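Setting Up Your Welcome Table (and Keeping It Standing)

I put this section together for couples who are renting our Drikska folding table kit and setting it up themselves. It's the same routine I use at Moltley, so if you're getting married there you can follow it word for word!

Before you start: open the long bag first. You should find the tabletop, two leg frames, the linen, the card box and a pouch with 11 clips (one is a spare, and yes, I always end up using it).

1. Lay the tabletop face down on the linen bag. Gravel will scratch it, and I've cried over that once already.

2. Swing out each leg frame until you hear the click. Push on it. If it wobbles, it didn't click.
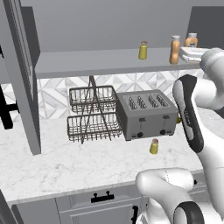

3. Flip the table with a second person – please don't be a hero in your wedding shoes – and walk it to its spot near the entrance, leaving room for guests to line up on one side.

4. Drape the linen with the seam facing the wall, then clip it at the corners and along the back.

Note: the Danora linen is longer than the standard one, so fold the extra under before you clip. Guests will step on it otherwise.

5. Set the card box at the far end from the door. The lid locks with the little key taped inside the pouch.
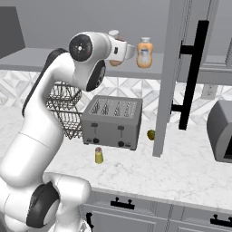
Section 4 – Page 11

6. Alphabetize your escort cards by last name before you leave home. I did a wedding with 300 guests where they arrived in a shoebox in no order at all, and we were still sorting when the music started.

CAUTION: No open flames on the linen. Battery candles only, even if your venue says yes to real ones.
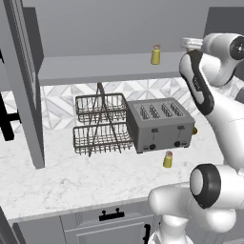

7. Favors go out last. If you're using the small Sârbu trays, fill them halfway and keep the rest under the table, then top up during cocktail hour. Want more height without taking up more table? A two-tier wire basket stand in dark metal wire is such a good look with greenery tucked through it, and it leaves the front free for the guest book and pens.

8. Take one last look from the doorway, straighten the sign, and go get dressed!

For pack-down, do the steps in reverse and count the clips back into the pouch.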